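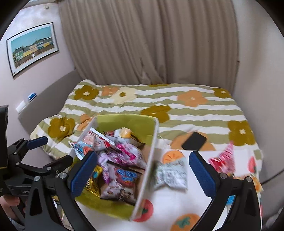

The snack box on the striped comforter, with a candy wrapper and a snack packet beside it on the bed.

I have wanted to do a piece on snack swaps for ages, because I'm in one myself and I am bad at it (my last box was mostly pretzels, sorry again to whoever got it). So I called up the woman who started the Otasura swap, which is the one half my readers seem to belong to, and asked if she'd talk me through how a box gets put together. She said sure, as long as I didn't use her name, because her coworkers don't know she has this much candy at home. Fair enough!

The first thing I wanted to know was why the bed. Everybody in the swap seems to pack on a bed.

"It's the biggest flat thing I own," she told me. "My kitchen table is for two people and one of them is a plant. And if you drop a hard candy on a comforter it stays put. On the kitchen floor it goes under the stove and that's the end of it."

The comforter is a good one, by the way, olive-green and white stripes with big flowers in brown and peach and cream. I asked where she got it and she said it was from her aunt's guest room and she'd never seen another like it. She did admit it makes small things hard to find. "I've slept on a caramel. More than once."

Then we got into the box, which is lime green on the inside and white on the outside, with a red tomato printed low down on the side. It came from Mota, the produce market near her, and she likes their boxes because the walls are stiff and they give them away if you go around the back before nine in the morning. I said the green inside makes everything look more exciting and she got very animated about this.

"Yes! I used plain brown boxes the first year and people would send me pictures of them opened up and it looked like I'd mailed them a drawer. Same candy. You put it on that green and it's a party."

She tips everything in first, no order at all, just a heap. I'd have thought you'd start neat and stay neat, but no. The heap is how she finds out if there's enough. If it comes up near the rim as a mess, it'll fit fine once it's packed properly, and she has a bit of space left for the note. After that she starts pulling things out again and setting them down on the bed, and those are the maybes.

"The maybes are where I lose an hour," she said. "I'll take out a candy and think, they had that last time. Then I think, but they liked it last time. Then I eat it."

I asked what goes in, and she has opinions. She wants different kinds of wrapper as much as different kinds of snack. There should be something in gold foil, always, because it feels like a present even when it's the cheapest thing in the box. There should be one proper bag of something salty in the middle. She likes a packet with a picture of the food on it for anyone getting snacks from a place they've never been, so they have some clue what they're biting into. And she fills in the corners with single wrapped candies, which she buys by the pound from a wholesaler called Le Roux, 100 at a time.

"I'm not fancy about it. People write to me worried that their stuff isn't special. Send what you'd grab at the gas station! That's what I want to eat."

How heavy should a box be? She aims for 700 grams before the cardboard. Her shipping service, Zurko, has a price jump a little past that, and she has been caught by it enough times to own a kitchen scale that lives in the bedroom now. Bags of chips are her secret weapon there, big and light, though she puts them in last and on top so they don't get crushed by the candy. Chocolate she won't send at all between June and September. She did it once to a member in Arizona and they both still talk about it.

The swap has 100 members these days and goes out 3 times a year, with the next round in January. She does the matching herself with names written on index cards, also on the bed. I suggested a spreadsheet and got a long silence on the phone.

"I like the cards," she said. "I can remember who's allergic to what if I've written it by hand."

On allergies she's strict, and I was glad to hear it. Everything has to stay in its own sealed wrapper with the label on, no baggies of loose stuff, nothing homemade. If you can't read the ingredients and can't look them up, leave it out and eat it yourself.

I asked what she does with the candy that doesn't make it in, and she laughed and said there's a bowl on the nightstand. Before we hung up she made me promise to send something other than pretzels this time. I've got a bag of sour peach rings and some chili peanuts so far, and I still need a box.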